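Robot arm takes over the block picking at Plollano

21 August 2019

I dropped in at Plollano last week to see how they're getting on with the picking arm that started in July, and I came away rather cheered up! The firm packs sets of coloured blocks for Grirkoma, and until this summer all the sorting was done by hand, bent over a metal bin for a whole shift.

Now the arm does the reaching in and the four people on the bench check and box the sets. They swap places every 90 minutes — their own idea, I'm told — and the day's target has stayed at 600 sets. One packer told me her back had stopped aching. Another misses the chatter, as the bench is more spread out these days, and he isn't keen on being the one who gets called when the arm stops. 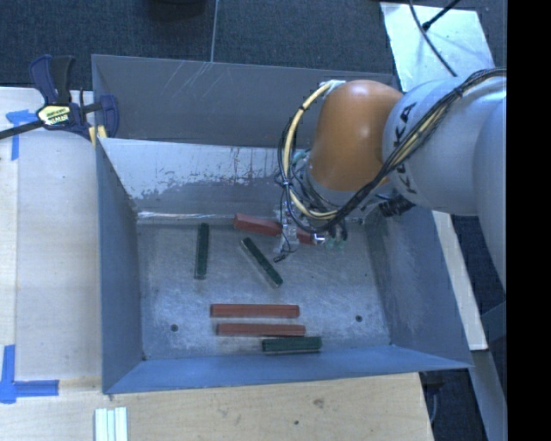
Photo: Filline

Red blocks and green ones go in the same bin, and the arm has to get its fingers round them whichever way they're lying. The hours haven't been cut, and all four have had training on the controls. A second arm is planned for the Mizuno line, but there's no date for that yet.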